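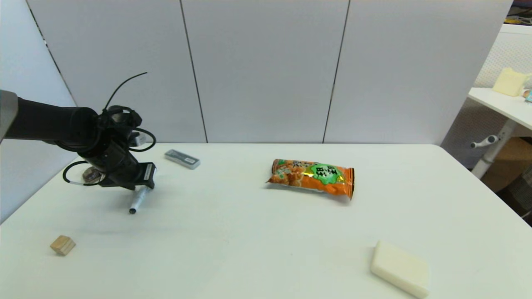

February 18, 2022

White table, second room. Notes by me, additions by Veerle marked with her initials.

I used the morning for the small items which we want to put in the desk drawer set. The set is meant for the Itcombe order, and Hendrik Lambrechts asked that we decide this week what stays in it and what goes back to the shelf. So I took them one after another and wrote down what I think of each.

Marker, white body, black tip and cap end. I like it on paper but on the white table it is a poor choice, the body almost disappears and only the dark end is easy to find with the eye. For the drawer this does not matter, the drawer bottom is dark grey. Weight is fine. It rolls when the table is touched, so please do not lean on the edge when somebody is measuring. I would keep it, but I ask Gulto if they have the same one with a clip. A clip would stop the rolling.

Small grey box. Good shape for us, flat, rectangular, it lies where one puts it. The label strip is lighter than the rest and I use it to know which side is up. We must agree on a name for it, because in the list it is "box, small" and in Veerle's list it is "grey case", and last month we ordered two times because of this. I propose "grey box". (V.M.: agreed, I changed my list.)

Snack bag, the orange one with the green splash on the front. This is the difficult item. A bag is never the same two times. The air inside goes to one end or the other when it is moved, and then the length changes. I measured one from the same carton four times between the sealed ends and got four different values, so I do not write any of them here. What I can say: press the air to the middle first, wait a moment, then put the ruler. The sealed end is shiny and under our ceiling lamp it gives a bright line, which is annoying if one wants to read the scale next to it. I turned the lamp a little to the window side -- please leave it so until I have finished.

Also a small wish: the bags are for the set and not for the coffee break. Boersma delivers the next carton only in October, and I do not want to explain to Hendrik why the carton is empty. I know who it was.

Drawer insert. The one from Skakach has inner length 434 mm, on the drawing it was 425. Nine millimetres too much is not a catastrophe, but the grey box will slide when the drawer is opened fast. I tried a strip of felt at the back and this helps. Hendrik wants to know if felt can be glued or if it must be sewn on a card. I have only tried with double tape and it came off after lunch.

Price for the inserts is 1,810 for the full lot, and they wish to have 1,000 in advance. I have not answered. First the length must be corrected or they must give us the felt for free.

Still open:
-- ask Gulto for marker with clip
-- felt, better glue (V.M. has a tube at home, she will bring it)
-- new drawing to Skakach with 425 written bigger
-- decide on the bag. My opinion is to keep it, also if it makes more work. A drawer with only hard things in it is not like the drawers which people have.

Table to be wiped with the dry cloth only, the wet one leaves stripes.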